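**Automation update: counter-clearing cell, Clidton**

Since October the trial at Clidton has moved out of bench testing and into the daily rota. The rendered views in this item come from the simulator, where each new task is rehearsed before the Petine controller is allowed to run it on the real arm. The rehearsal room is furnished like a house, with a stone-topped counter and a mixed set of objects on it. The task discussed in this issue is picking up the pink soap dispenser.
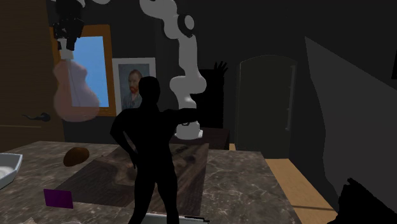
*Simulator view: arm, gripper and counter, with a plain human figure in the foreground.*

The dispenser is a poor shape for a two-finger gripper. The body is curved and narrows at the waist, so a grip taken too low tends to ride up. The Derese planning module therefore offers the pump top as a first choice and the waist as a second. Operators can change that order on the task sheet, but a change must be logged with the reason and the initials of the person making it.

Task 102 now has a fixed approach speed for the last part of the descent. The earlier setting let the operator choose, and the results could not be compared between shifts. Anyone who still has the old sheet in their folder should replace it.

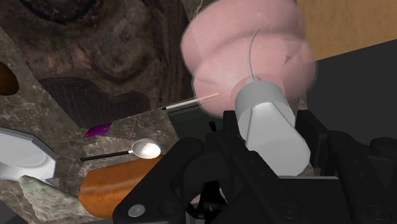 Finger clearance remains the main source of queries. The rule is unchanged: if the planner reports contact with anything other than the target, the run is marked as failed, even when the object is lifted. Some colleagues feel this is too strict. It matches the rule used at Omden, and the two sites need to be able to read each other's logs.

The work itself has changed more than the headcount. Three posts that were mostly lifting and sorting are now split between sorting and run review. Review means reading the log, marking the point at which a run went wrong and choosing one of the agreed fault codes. Staff who have made the switch report less strain on the wrists and shoulders and more on the eyes. The screen breaks in the site agreement apply to review work in full and may not be saved up for the end of a shift. 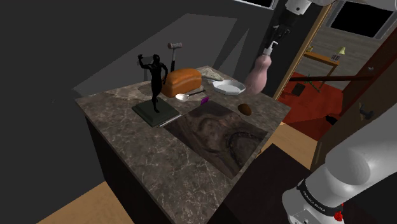
Several people have asked whether review work will be graded at the same level as machine setting. The request has gone to the pay panel and no decision has been made. Until then, hours spent on review should be entered under code 1907, and hours spent on sorting under the usual code. Mixed shifts need both lines filled in.

Fault code 3 (target moved before grip) is being used for two different things. Please keep it for cases where the gripper pushes the object. Where the object was out of place at the start of the run, use the set-up code.

Training places for run review are open to all sorting staff at Clidton. Applications go through the shift office on form 2035, and previous experience with the simulator is not required.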